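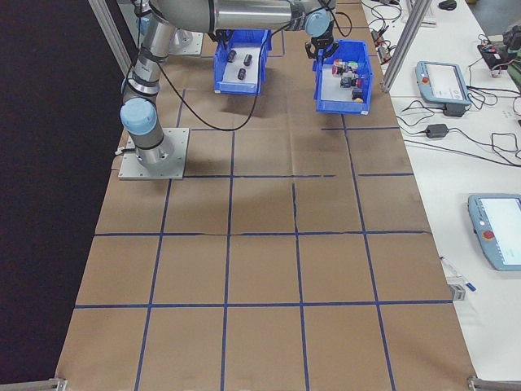
Do Eggshells Really Stop Slugs?

If you have ever grown lettuce, you have probably met a slug. Maybe you never saw the slug itself. You just came out in the morning and found a ragged hole where a leaf used to be, and a shiny trail on the soil.

Tell a grown-up about it and there is a good chance you will hear this: "Put crushed eggshells around your plants. Slugs hate them."

Lots of people say it. It is in books, on websites and on the backs of seed packets. But how do they know? Did they watch a slug come up to some eggshells and turn back? Or did somebody tell them, the way they are now telling you?

What the eggshell idea says

The idea goes like this. A slug has a soft belly. Crushed eggshells are sharp. So if you make a ring of eggshells around a plant, the slug will come along, feel the sharp bits poking it, and go home hungry.

It sounds sensible. That is part of the trouble. An idea can sound very sensible and still be wrong, and the only way to find out is to check.

A few things about slugs

A slug is a close relative of a snail. It moves on one big flat muscle called a foot. Little ripples run along the foot and push the slug forward.

Slugs also make slime. (The proper word is mucus, the same as the stuff in your nose.) The slime does several jobs. It helps the slug grip, so it can climb straight up a wall or a stem. It helps keep the slug from drying out. And it makes a layer between the slug's skin and whatever the slug is crawling on.

That last job matters a lot here. When a slug crosses something rough, its foot isn't scraping along it like your bare knee on a sidewalk. It is sliding on slime. Slugs can crawl over gravel, tree bark and prickly stems. People have even filmed them going over the edge of a sharp blade without getting hurt.

So why would an eggshell bother them?

Inside a slug's mouth is something called a radula. It is like a ribbon covered with tiny teeth, often thousands of them, and the slug uses it to scrape off bits of food. Slugs eat live leaves, but plenty of them like dead leaves, fungus and rotting stuff even more. Many kinds of slug hardly touch your vegetables at all.

Who started it?

We don't know. Garden tips get copied from one book to the next, and most of the time the writer doesn't say where the tip came from.

Eero Halonen, who runs the garden at Lahtinen School, keeps a shelf of old gardening books. One of them was printed in 1874. It tells readers to put down soot, ashes, lime and sawdust to keep slugs away. Another one, from 2009, says to use eggshells, coffee grounds and sand. Neither book says that anybody tested these things. They just say "use" this and "try" that.

"The 1874 one sounds very sure of itself," Eero says. "It is also very sure that you should never pick beans after lunch."

A book being old doesn't make it right. A book being new doesn't make it right either.

"But it worked for my grandma!"

This is the best argument for eggshells, and we should be fair to it. Your grandma isn't making it up. She put eggshells around her lettuce, and the lettuce was fine.

Now think about what else could have been going on.

Maybe the weather turned dry. Slugs don't come out much in dry weather. They hide under stones and down in the soil and wait for rain.

Maybe a toad moved in. Toads eat slugs. So do some beetles and some birds.

Maybe the lettuce got bigger. A tiny seedling can be finished off in one night, but a big plant can lose a few bites and keep right on growing.

Maybe the slugs were next door eating somebody else's beans.

Any of those would save the lettuce, with or without eggshells. To know whether the shells did the work, you would need to see what happened to some lettuce that didn't get any. If that lettuce was fine too, the shells don't get the credit.

Scientists have a name for the plants that don't get the treatment. They call them the control. If somebody tells you that something works, a good question to ask is "What was the control?" You may get a funny look. Ask anyway.

The Lahtinen School test

The garden club at Lahtinen School decided to try it. They planted young lettuces in wooden boxes and split them into four groups:

Group 1 had a ring of crushed eggshells.
Group 2 had a ring of coffee grounds.
Group 3 had a ring of Trendik, a gritty powder that comes in a bag with a picture of an unhappy slug on it.
Group 4 had nothing. That was the control.

They mixed up where the groups went, so that one group didn't get all the shady spots. Slugs like shade, and it wouldn't be fair if all the eggshell plants were in the sun. Then they watered everything the same amount and checked the leaves every morning for 17 days. By the end they had counted 302 holes.

Can you guess which group had the fewest?

It was Group 3, the bagged powder. But don't run to the store yet! Group 3 beat Group 4 by only a handful of holes. The eggshell plants had a few more holes than the plants with nothing around them. The coffee plants were somewhere in between.

Does that mean eggshells make slugs worse? No, it doesn't. Slugs wander about, and some plants get unlucky. If you flip a coin ten times and get six heads, you don't decide it's a magic coin. Small differences like these can happen by chance. What the club was looking for was a big difference, and there wasn't one.

Some of the club members were disappointed. They had wanted to find a winner. But "we couldn't see any difference" is a real result, and it should be written down just like any other.

What's wrong with our test?

You should be suspicious of our test too. Here are some problems the club thought of.

It rained on four of the nights. Rain washes powder away and packs eggshells down into the mud. Maybe the rings would have done better in dry weather. (Then again, slugs stay hidden when it's dry, so a barrier that only works in dry weather isn't much use.)

Something other than slugs might have made some of the holes. Caterpillars eat lettuce as well. The club looked for slime trails, but rain washes those away too.

It was one test in one garden with one kind of lettuce. Somebody else might get a different answer. If ten gardens all did it and nine of them saw no difference, we would feel a lot more sure.

And the people counting the holes knew which plants were in which group. That can fool you. If you are hoping the eggshells will win, you might skip a tiny hole without meaning to. Next time the club wants the holes counted by someone who doesn't know which box is which.

So what does help?

Some things have better reasons behind them, though none of them is perfect.

Pick them off. Go out after dark with a flashlight when the ground is wet. Wear gloves, because slug slime is very hard to wash off, and wash your hands afterward. Ask an adult to come with you.

Water in the morning. Slugs travel at night and like damp ground. If the top of the soil has dried out by evening, it is harder going for them.

Start seeds indoors. A plant that goes outside when it is already a good size can stand a bit of nibbling.

Grow things slugs don't care for. Lavender and rosemary usually get left alone. Lettuce, basil and marigolds usually don't.

Leave the helpers alone. If you find a toad or a big black ground beetle, let it stay.

We would tell you to check these as well. The one about watering in the morning is next on the club's list, and Eero thinks it will be harder to test than the eggshells were.

Try it yourself

You will need at least eight small lettuce plants, a bag of clean crushed eggshells, a notebook and a pencil.

1. Plant the lettuces in two rows, the same distance apart.
2. Flip a coin for each plant. Heads gets eggshells, tails gets nothing. If you end up with nearly all heads, start over.
3. Write down what you think will happen. Do this before you start -- it's surprisingly easy to "remember" that you guessed right.
4. Check the plants at the same time every morning. Count the holes and write down the weather.
5. Keep going for at least two weeks, even if it gets boring.
6. Add up the holes for each group and divide by the number of plants in that group.

If your eggshell plants come out far ahead, good! Do it again and see if it happens twice.

What to do with your leftover eggshells

You can put them in the compost. They are made mostly of calcium carbonate, the same stuff as chalk, and they break down very slowly. You may have heard that eggshells are wonderful food for tomato plants. We haven't tested that one yet, and we'd like to know who has.

Words to know

Barrier: something put in the way to stop an animal getting past.
Control: the part of a test that is left alone, so you have something to compare with.
Mucus: slime made by an animal's body.
Radula: the toothy ribbon in a slug's mouth.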